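Fruit bowl (domestic object)

The fruit bowl is a wide, open vessel kept on a kitchen bench, dining table or sideboard, nominally for the storage and display of fresh fruit. In Australian households it also serves as the recognised repository for car keys, dead batteries, rubber bands and the one allen key that fits nothing. Its capacity for actual fruit is therefore seldom tested.

History

Open dishes for fruit are very old, and the habit of leaving them where visitors will see them is probably no younger. The Australian version owes much to the sideboard, a piece of furniture that demanded something in the middle. Early examples were pressed glass or china and were dusted more often than they were filled. Timber arrived in quantity with the postwar craft revival, when a lathe in the shed became a respectable reason for being in the shed.

The town of Trorville held a bowl show each December for 40 years. Entries were judged in 3 classes: turned, carved and "other", the last of which was reliably the largest and the most argued over. The local historian Chiyo Tanabe, whose booklet on the show remains the standard work (it is also the only work), records that the rules never required a bowl to hold fruit until a winning entry was found to have a hole in it.

Contents

Bananas present the central difficulty. They ripen quickly, hasten the ripening of their neighbours, and are bought in bunches by people who intend to eat one a day and don't. Apples keep better in the fridge, a fact widely known and widely ignored. Citrus is the most durable resident, and a lemon at the bottom may outlast several generations of mandarins before it is noticed, usually by smell.

Mixed bowls should be turned over every few days. In practice the top layer is eaten and replaced, so that the lower layers acquire something close to tenure.

Materials and form
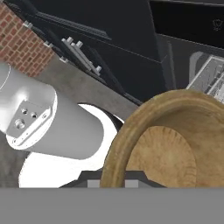 Timber remains the favourite material, chiefly for its colour and its forgiveness when knocked. Turners have long disagreed over the lip. The Darkine school preferred a thin edge, elegant and easily chipped, while its rivals held out for a thick, rounded rim with darker streaks of grain running along it, and a flat circular bottom inside, on which an orange can at least be expected to stay put. Ceramic bowls are heavier and easier to clean – wire ones cleaner still, though they print a grid on anything soft.

Care

Wooden bowls are wiped with a damp cloth and dried at once. Food-grade mineral oil is the usual finish; olive oil is the usual substitute, and goes rancid. The dishwasher is fatal, as most owners learn from a relative who was only trying to help.

See also: Sideboard; Lazy Susan; Third drawer down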